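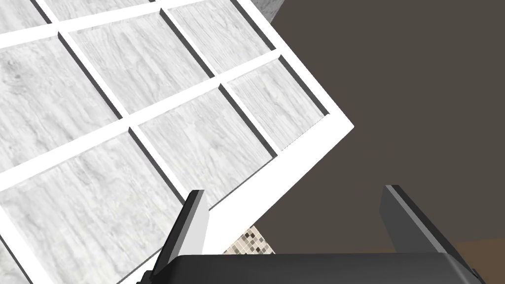
The budget for our door line is now 340 hours of my evenings, and still I have not ordered a robot. We are a small joinery, and in January I decided to plan the whole thing in simulation before I spend money. The first quotation, from Ruppert, was for an arm with a standard two-finger gripper. I was almost ready to sign. Then I looked at the view from above the gripper, with the fingers set wide apart and the big white lattice panel going past them at an angle, and I began to think about the width of the bars against the opening of the fingers. The panes lie a little deeper than the bars, so a suction cup must land on one or the other, and this changes the price.

Lorenz Hauser from Olden advised me to put the gripper on its own line in the budget. I did so, and I added 13 per cent for spare fingers and cables. The fence and the floor work cost more than I had expected, and I had forgotten completely the training days.

For the software I compared Fledus and Sudon. Fledus asks 614 euros per year for one seat. Sudon is cheaper, but you must pay 50 euros for each additional robot model, and I have already tried four of them.

On Wednesday I will ask Ruppert for a second quotation, with longer fingers and without the camera.

Posted in: Workshop, Automation, Money
By the author, January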